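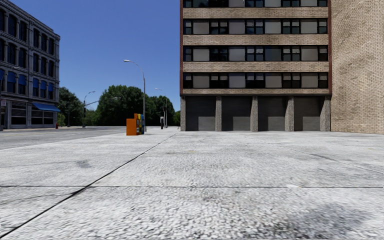 Clikia pavement set, data card

Contents
260 rendered street views with labels for pavement, road, kerb, street lamp and newspaper box. Everything is simulated; no street photographs are used.

Purpose
Rolton uses the set to test the route planner of its delivery carts before a cart goes outside. Until March, two colleagues walked each new route with a paper form. Now the planner makes the first proposal and they check it at a desk. They still walk the routes where the planner is unsure, and they may refuse any route.

What changed for the staff
Less walking, more screen work. Several colleagues asked for shorter screen periods, so one session is now 40 minutes.

Known limits
Stains and cracks on the concrete are sometimes labelled as obstacles. Please report these cases, also the small ones.

Contact
Baiba Lapiņa, route desk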